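Ticket 3626: Phone says backup complete, photo library missing from restore
Product: Muvo Sync for phones and tablets
Status: Solved
Handled by: Evangelia Stergiou, Muvo customer support

Customer's first message

Hi there, I hope I've picked the right form, there were a few to choose from! I traded in my old phone last week and moved everything to the new one using Muvo Sync, which I've used for years and always liked. Contacts came over, messages came over, even my alarm tones. But the photo album is short by a whole lot. The old phone said 1,181 pictures before I wiped it and the new one says 87. The app still shows a green "Backup complete" with October next to it. I don't have the old phone any more, so I'm a little nervous about touching anything. What should I do first?

Reply from Evangelia

Thank you so much for writing in, and for stopping before trying a second restore, which makes my job a good deal easier. Please don't worry yet. When the app says "Backup complete" it means the last backup job finished, and the photos are handled by a separate job with its own record, so the two can drift apart for all kinds of reasons (a full account, a changed password, a phone that kept going to sleep in the middle of an upload).

Before I go digging, could you leave the new phone on its charger and on Wi-Fi, and keep the app open on the Activity page? Don't sign out, please, even if it asks you to. I'd also love to know whether you've ever used a second account with us, maybe an old work email. 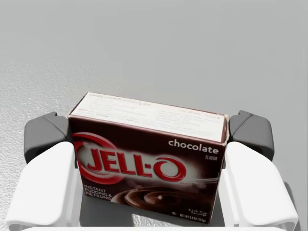

While I wait for that, I'm going to ask our server for the device log remotely. You'll see a small pop-up on the phone asking for permission to send diagnostics. It's fine to tap Allow. The log has file names, sizes and error codes in it, and none of your pictures or messages. It can take a few minutes to come through, so go and have a coffee if you like!

Customer's reply

Tapped Allow at 9:40 this morning and it went through on the second try. And yes, now that you mention it, I did have a Muvo login at my old job at Skundberg. I'd completely forgotten. I don't think I've used it in ages, but my old phone did keep asking me to choose between two accounts and I may have just tapped whichever was on top.

Log notes

1. Device log received and opened. No storage errors on the new phone, with plenty of free space left.

2. Restore job ran against the personal account only. It found 87 photos there and copied every one of them, so the restore itself did what it was asked to do.

3. Checked the old phone's upload history. Photo uploads to the personal account stop with error 22, "target changed." That's the code we see when somebody picks a different account for the album while everything else stays where it was.

4. Asked the customer to sign in to the Skundberg login from a computer, through the web page, leaving the phone alone. The password had to be reset, and luckily the recovery address was her own. Album preview loaded after the reset.
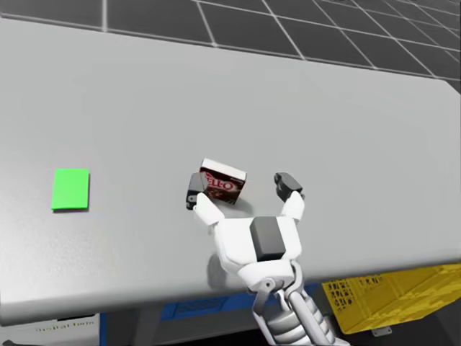
5. Compared the totals. The second account holds all the rest of the album, and the dates carry on from where the personal account stops.

6. Set up a one-time merge from the second account into the personal one. Originals stay in both places until the customer tells us she's happy.

7. Merge finished, with no skipped files. Asked the customer to pull down on the Activity page to refresh.

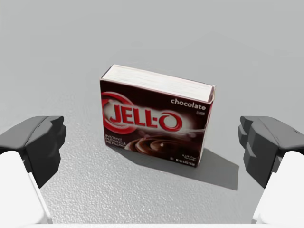 Jell-O chocolate instant pudding box, standing upright

Customer's reply

They're all here! I scrolled all the way back to the beginning and then sat there looking at them for far too long. Thank you, Evangelia, truly. One last thing, should I close the Skundberg account now? And is there any way to stop the app from asking me which one to use?

Reply from Evangelia

Oh, I'm so glad! I'd leave the old account alone for a couple of weeks, just until you've had a chance to poke around and feel sure about everything. After that, open Settings, then Accounts, then choose Remove next to the old one, and the question about which account to use will go away along with it. You may also want to open the Photos page and check that your personal address is the one shown under "Upload to."

I've marked this as solved, but replying to the same email will open it right back up and it'll come straight to me.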